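Ramalho Adds Dryer Vent and Duct Inspections to Rental License Rules
6/1/23

Landlords in Ramalho will have to show that dryer vents and air ducts have been inspected before they can renew a rental license, under a measure the city council passed at its last meeting in May.

The rule covers buildings with two or more units and takes effect with the next renewal period. Owners must file a report signed by a licensed contractor. The report has to list each vent that exits the building, the condition of its cover, and whether lint or other material was cleared from the line. Single-family rentals are exempt for now, though the council left room to bring them in later.

Council member Aurora Guerreiro, who sponsored the measure, said the city's housing office had asked for it after a run of complaints from tenants in older buildings. The office logged 82 complaints about dryer vents over the past year. Most involved laundry rooms shared by several units, where the exhaust line runs a long way before it reaches an outside wall.

"A lot of these lines were put in when the building had one dryer and now it has four," Guerreiro said. "The pipe didn't get any bigger."

The city has 1207 rental buildings that fall under the rule. Housing director Ifor Owen told the council his staff would not be inspecting vents themselves. They will check the reports as they come in and follow up on any that are missing or incomplete. Owners who miss the deadline will get a notice and 30 days to file. After that the fine is $100 per building, and the license stays on hold until the report is received. 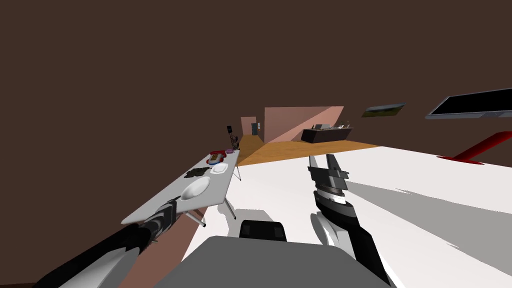

Two robot arms near a table with a white bowl, in a computer-rendered view.

Several property owners spoke during public comment. Adelino Moreira, who owns three buildings on the east side, said he already has his vents cleaned every other year and does not object to filing the paperwork. He asked the council to accept reports from work done before the rule takes effect. The final version does that, as long as the work was done in the 12 months before renewal.

Others were less pleased. Mohandas Iyengar, who manages apartments for Avach Properties, said the cost would be hard on owners with older ductwork that is difficult to reach. In some of the buildings he looks after, the lines run above plaster ceilings and there is no access panel. Cutting one in can cost more than the cleaning, he said, and the tenants have to be scheduled around.

The council changed the wording in response. Where a line can't be reached without opening a wall or ceiling, the contractor may instead test the airflow at the outside vent and record the reading. If the reading is low, the owner has 90 days to make the line accessible and have it cleaned. An earlier draft gave owners 60 days.

The measure also sets a standard for replacement vent covers. New covers on dryer lines must have a damper that closes when the dryer is off. Screens are not allowed on dryer exhausts under the new rule, as they catch lint and block the line. Screens are still required on fresh air intakes. Covers already in place can stay until they break or are removed for other work – a point Owen said had caused some confusion among contractors who read the first draft.

Belmiro Cunha, whose company Beda Heating and Air works on buildings in the city, said he expects the first season to be busy. He told the council that owners should not wait for the renewal notice to book an appointment, especially in the fall, when furnace calls pick up. His office on Rultisier Street has started a list for owners who want a summer date.

Tenants don't have to do anything under the rule other than allow access with 24 hours' notice. They can ask the owner or the housing office for a copy of the report. Cleaning the lint trap inside a dryer remains up to whoever uses the machine, and in shared laundry rooms the owner must post a sign saying so.

The vote was 5 to 2. The two members who voted against it said they would have preferred a voluntary program with a discount on the license fee.

Report forms will be available at the housing office counter and on the city website by the end of the month. Owners with questions about whether a building is covered can call the office during regular business hours.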